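Home Organizing Basics, Prindum Evening Classes
Handout 4: Baskets and small stuff

I'm a basket person, I admit it (my hallway shelf at home is basically all wicker). Tonight we're doing open baskets, the kind you drop things into when you walk by. My rule is to empty the whole thing onto a table before sorting. Tip it right over! Digging around from the top just moves the mess to the bottom. 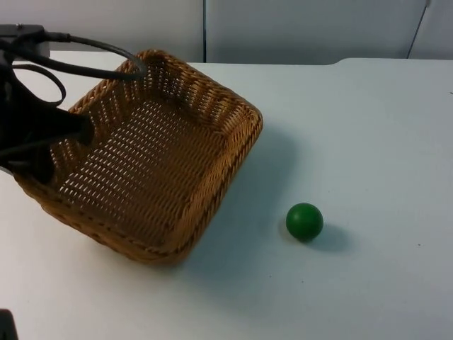 Once it's all out, put back only what lives in that room. Stray toys and balls go to the kids' shelf, keys go on a hook. Woven bottoms let crumbs and grit fall through, so I line mine with a cloth napkin and shake it out whenever I remember.

For September: pick one basket at home, empty it, and bring me your list of what was in there.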